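Household linen

Household linen is the general name for the cloth goods kept in a home for sleeping, washing and eating: sheets, pillowcases, towels, tablecloths, napkins and the like. The name comes from the flax cloth that most of these things were once made of, and it has hung on cheerfully long after cotton took over. A cotton sheet is still "bed linen," and the cupboard it lives in is still a linen closet, even when there isn't a thread of flax in the house.

Origins of the word

The word goes back to the Latin name for the flax plant, linum, which also gave English "line" and "lining." Flax is one of the oldest fibers people have spun, and it makes a wonderful cloth — strong, cool to the touch and better with age. Making it was slow work. The stalks had to be pulled, soaked, dried, beaten and combed before any spinning could start, so a full chest of linen stood for years of labor. In many parts of Europe a bride brought such a chest to her new home, and sheets were often listed one by one in wills.

Marking and counting

Large households marked their linen so that it could be tracked through the wash. The mark was usually a set of initials in cross-stitch, often in red thread, with a number beneath. Numbers let a housekeeper rotate the stock so that no pair of sheets wore out before the rest. The linen book from the manor at Wernmont is a lovely record of this habit. It lists 275 pieces, each with its mark, and notes which sheets had been turned "sides to middle," a thrifty repair in which a worn sheet was cut down the center and the stronger outer edges were sewn together.
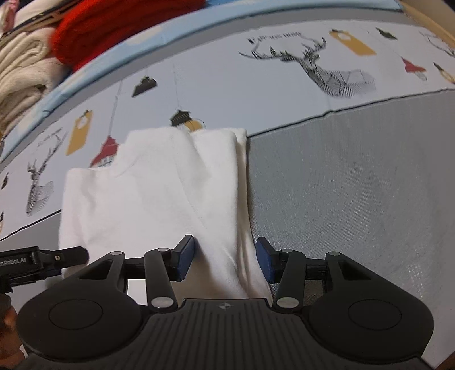
Folding has a history of its own. Linen presses, with a flat board lowered by a large wooden screw, were used to set sharp creases into tablecloths and napkins. The creases were meant to be seen! A crisp grid of fold lines across a dinner table showed that the cloth was fresh, and painters of the 1600s took real delight in showing them. Ordinary homes made do with a heavy box or a smooth board and roller, known as a mangle board, many of them beautifully carved.

Washing

Before piped water, many households saved up their linen for a "great wash" held a few times a year. Cloth was soaked in lye made from wood ash, beaten, rinsed and spread on grass, where sun and dew helped to whiten it. The town of Vetley kept 2 bleaching greens for this purpose, and the street beside the larger one is still called Sheet Lane. The shift to weekly washing came with cheaper soap and cheaper cotton, and it changed how much linen a family needed to own.

Collections

The Westerberg textile museum has 13 carved mangle boards on display, along with a working screw press. Its marked sheets are stored rolled, as sharp folds weaken old fibers over time.

See also: Flax; Bleachfield; Mangle; Trousseau; Cross-stitch

Last revised May 2018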